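Dukutwood Bench Top 91

Solid light wood bench top, oiled, ready to drop on your own legs or trestles. Same top we've sold for years, new edge profile as of May. Ships flat, two people to carry it in, please don't try it alone.

Sizes: 91 inches long is the standard. Shorter cuts on request, send us the length and we'll quote. Thickness is the same on all of them. No veneer, no filler strips.

Finish: two coats of Besik hard oil, done here in the shop. Matte. Unoiled also avalable if you want to do your own, knock 39 dollars off the price. Comes up a shade darker after the first year or so, more if it's near a window.

What's in the box
The top
Besik oil, small can, for touch ups
11 screws (10 plus a spare)
Fixing sheet - read the bit about slotted holes before you drill

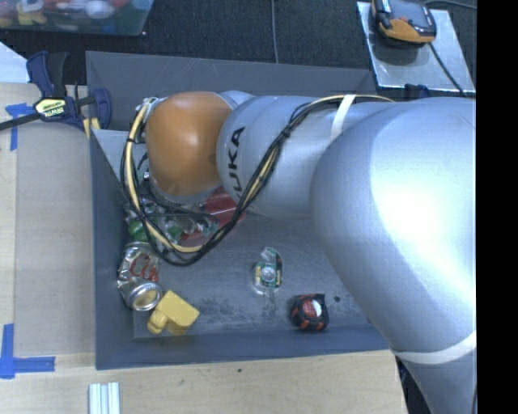

Light wooden table with a shallow gray tray on top, KUKA arm over it.

Legs are not included. The Hijazi steel frame fits without drilling, most other frames need new pilot holes. If you already own trestles, measure the top rail and call Precious, she has the list of what fits and what doesnt. Trestles with a rounded rail will rock, we don't reccommend them.

Care: wipe with a damp cloth, dry it off after. No bleach, no steam cleaner. Coffee rings come out with fine paper and a dab of oil, go with the grain. Re-oil once a year, twice if the heating is on a lot. Hang oily rags outside to dry, never in a heap.

Movement: it's real wood, it will move across the width. That's why the slots. Screw it down tight in round holes and it can split, and we can't cover that one under warranty.

Delivery: curbside only. Upstairs by arrangement, ask for Nikola Gajewski before you order, not after. Lead time 10 working days for standard, longer for cut lengths.

Returns: standard size only, unused, in the original wrap. Cut tops are yours.

Also from Prundgate: back rail, end stops, under-shelf (fits the Hijazi frame only), Besik oil in the big can.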